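Udedstead Guest House, Urau
Room and linen inspection, Room 23
Inspection date: 20 July 2022. Previous inspection: April.
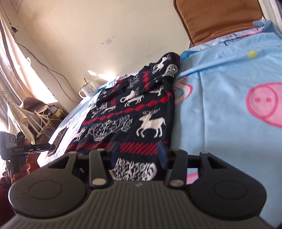
Bed, with patterned navy sweater.

Results are marked OK, Fix or N/A. Anything marked Fix is to be signed off at the desk before the room is let again.

1. Door and exit
Door closes and latches without being pushed: OK
Deadbolt turns from inside without a key: OK
Exit plan on back of door: Fix
Comment: Plan still shows the old stair on the Urquhart Street side. Replace with the current one. The same sheet is probably up in the other rooms on this floor.

2. Smoke and carbon monoxide alarms
Smoke alarm sounds on test: OK
Carbon monoxide alarm sounds on test: OK
Date label readable: Fix
Comment: Label on the smoke alarm has been painted over. Take the unit down and read the date on the back. If there is no date, replace it.

3. Electrical
Outlets firm in wall, no scorch marks: OK
Bathroom outlet trips and resets: OK
Lamp cords: Fix
Comment: Cord on the left bedside lamp is pinched behind the headboard. Outer cover is flattened but not split. Move the bed out 2 inches and check the cord again at the next visit.
Space heater: N/A — removed in April.

4. Bed and linen
Frame bolts tight: OK
Slats: OK
Mattress seams checked for bed bugs, all four corners: OK
Mattress cover zipper: Fix
Comment: Zipper stops short of the end. Order a replacement from Grallilum with the next linen order. Bed is rated for 250 kg and the label is still on the side rail.
Spare blankets in closet, bagged: OK

5. Windows
Opens fully and stays up: OK
Opening limiter: N/A, ground floor
Blind cords tied up out of reach of children: Fix
Comment: Cleat is on the wall but the cord was hanging loose. Housekeeping to check this at every turnover.

6. Bathroom
Hot water at sink, measured after running: 119 F, OK
Grab bar firm: OK
Tub mat: OK
Fan: Fix
Comment: Fan runs but pulls very little air. Cover is full of lint. Clean first, then retest before calling anyone out.

7. Floor
Rug flat, no curled edges: OK
Threshold strip: OK
Comment: One screw in the threshold strip was standing up — tightened during the inspection.

Work order number for all Fix items: 233
Room may be used once items 2, 3 and 5 are closed. The rest can wait for the next linen change.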